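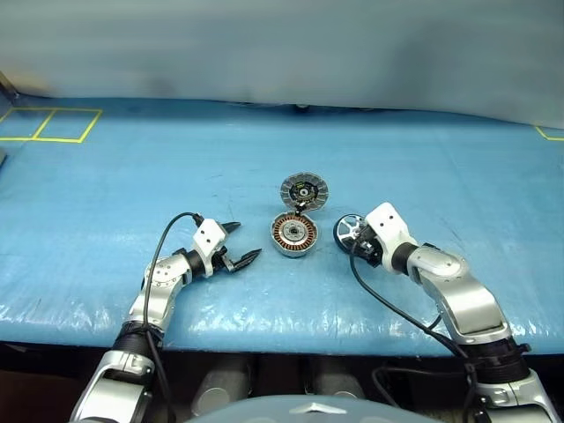 Conjunto de motor redondo abierto sobre una superficie azul.

3. Inscribe tu candidatura en Heleo

Yo lo hago siempre por la mañana, con café y el formulario municipal al lado (¡ahorra disgustos!).

1. Entra en Heleo y elige el distrito de Jovdale.
2. Escribe el código electoral, 1291.
3. Sube las firmas. Piden 175, pero yo llevé 196 por si me anulaban alguna.
4. Pulsa Enviar y guarda el resguardo.

Nota: el plazo cierra en febrero.

Precaución: después de enviar ya no puedes cambiar el lema.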